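Week 6 handout – Safe working rules for two-arm cells (cloth handling)
Course: Robots in Shared Rooms, lab section, Wednesday group
Notes by Mwajuma Kariuki. Corrections to me or to Mercy Lukumay before the next lab.

Carry over from last week: we stopped halfway through stop categories. Read your notes, not repeating it all. Short version – a stop button that only pauses the program is not an emergency stop. Three people mixed these up on the quiz sheet.

1. What counts as a rule here

Three levels, keep them apart in your reports.

Law and site rules – you do not get to argue. Posted on the lab door.
Standards – the agreed way to do it. You can depart from one but you write down why, and somebody else signs.
Good practice – what people who do the job have learned. Often not written anywhere. Most of today is this.

In reports last term nearly everybody wrote "the standard says" for things that are only habit in our lab. Don't. If you can't give the clause, call it practice.

2. Before power on

Walk the whole table, all four sides. Not just the side you sit at.
Look under it as well.
Move chairs and stools back if anyone could be standing where an arm swings. An office chair on casters rolls, so park it and check again.
Cables: follow each one by hand from the wrist to where it ends. Look for slack that could catch a finger or a table edge at full reach. Too tight is just as bad, try the farthest pose at crawl speed first.
Grippers open and close once with nothing in them. Listen.
Camera lenses clean. Use the dry cloth from the drawer, not your sleeve.
Write the start time in the log. Cell number too, ours is 1245 and the Wanyama cell is 2636. Last month's logs had these swaped for two days.

3. Floor marks

Tape on the floor is a promise about where things stand. At Sillerholm we use it for table position and nothing else. If you need a mark for people, pick another color and put it in the log, otherwise the next group reads it wrong.

Check the table against its marks at the start and after lunch. A bumped table is the most common cause of a bad run, more than software by a long way. Never pull tape up to "fix" a mark. Tell Mercy, she'll re-measure.

Question from class – does tape count as a safeguard? No. It stops nothing. It's information. Write it under "markings" in the risk sheet and not under "protective measures".

4. Speed and people

Setup and teaching: reduced speed, one person holding the enable switch, eyes on the arms. That person doesn't talk on the phone, doesn't take notes, doesn't hand anybody a towel.
Running: everybody outside reach. Reach means both arms stretched out plus whatever they could be carrying. A bath towel hanging from a gripper adds a lot, people forget this one.
Changing cloths: stop first, wait for the arms to be still, then say "hands in" out loud. Say "hands out" when done. Feels silly. Do it.
Only 2 people may work on one cell at the same time. Observers stay by the door.

Pinch points – fingers of the gripper, wrist, elbow. Soft load doesn't mean soft grip. Fabric also hides where the fingers are closing, so you can't judge the gap by eye.

5. Cloth rules (practice, not standard)

Start with a bare table apart from the cloths. No mugs, pens, tape rolls.
Mixed colors in one session are good, you want things you can tell apart in the recordings.
Note fabric type for every item. Terry behaves nothing like a thin weave.
Labels and piping count as features, don't cut them off to make the job easier.
Decide the finished fold before the run and write it down. "Neat" is not a spec. Say how many layers and which way the edge faces.
If a cloth slides off, stop. Don't reach in for it.

The Detier report (on the shelf, blue folder) is worth a look here. They ran 100 folds and then could not say which ones passed because no one had agreed on what finished looked like. Page on acceptance limits is the useful bit. 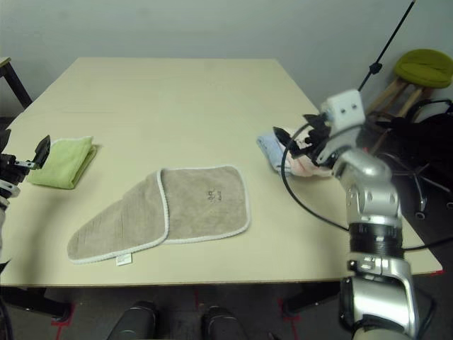 Fig. 6.1 – Towel folding: right gripper at the pink cloth, beige towel partly folded, green one folded at left.

Use Fig. 6.1 for the exercise. Mark up a printed copy:
– reach of each arm, pencil line on the tabletop
– the pinch points from section 4
– route of the black cable on the right, as far as you can follow it
– floor marks
– anything on the right you would want moved or at least discussed, with a reason

Then write a finished-fold spec for the beige towel, max half a page. Another student should be able to judge a fold with it without asking you anything.

6. After the run

Arms to rest pose, then power down, in that order.
Cloths counted back into the bin, wet or torn ones seperate.
Log: end time, stops and the reason for each. "Operator stop" alone isn't a reason.
Near misses get a line even if nothing touched anyone. No names needed.

For next week: read the Naltosbridge site rules, sections on handover and lockout. Bring your marked-up figure and the fold spec, paper please – Mercy collects at the door. Lockout keys will be handed out in November so get your forms in.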